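Plutudero Teaching Kit
Set-up Guide
Section 4: Recording a Task by Hand

Previous: Section 3, Fitting the Head Unit
Next: Section 5, Remote Control with the Zabala Handset

This section covers hand demonstrations, where you do the task yourself while wearing the head unit. The arm does not need to be powered on. If the task needs the arm to be in the recording, go to Section 5.

Before you start

Finish the fit check in Section 3. The strap must be snug enough that the unit does not slide when you look down at your work.

Choose a task that starts and ends at the same surface. Folding, sorting, coiling and stacking all record well. Leave tasks that make you walk between rooms until you have used the kit for a while.

Roll long sleeves up past the forearm. Take off watches and bracelets.

Note: The work surface does not have to be new or plain. Marks and scratches on a desk will not stop a recording. Strong glare can, so turn your chair or lower a blind if the preview shows a white patch where your hands will be.

4.1 Recording a demonstration

1. Sit or stand where you would normally do the task. Set out the items you will handle.

2. Open the Ponerham app and select New Task. Type a short name that says what is done and to what, such as "coil cable". Do not put the date in the name. The app adds it.

3. Look down at the surface and check the preview. Both hands should show from the wrist to the fingertips when held over the work.

4. Press the side button once. Wait for two short tones.

5. Hold your hands still for 2 seconds, palms down. The software uses this pause to find your hands.

6. Do the task at your usual speed. Keep your head turned toward your hands. If you drop something, pick it up and carry on.

7. When the task is done, hold the finished item just above the surface with both hands, then set it down.

8. Press the side button again. One long tone means the recording was saved.

Repeat steps 4 to 8 until you have at least 4 good recordings of the same task. Move the items a little between recordings.

Caution: Do not record while handling knives, hot pans or live wiring. When coiling a power cord, unplug it at both ends first.

Caution: Stop if the head unit feels hot against your forehead. Take it off and let it cool before you go on.

4.2 Checking and sending

Recordings appear under Review. Play each one through. Delete any where a hand leaves the picture for most of the task.

Mark the start and end of the task with the two sliders, leaving the still pause outside the marks. Then select Send to Zondstead. The base station must be on the same network. A task set can hold up to 2000 recordings. After that, start a new set under a different name.

If error 2794 appears, the hands were not found at the start. Record again with a longer pause at step 5.

Note: Thin, flexible items such as cords and straps need more recordings than boxes or cups. Add a few with the item in a different color if you have one.

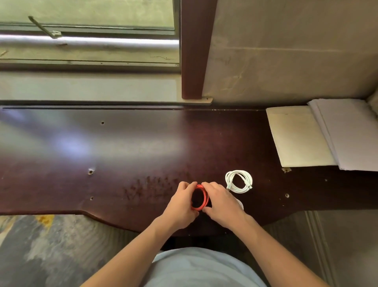
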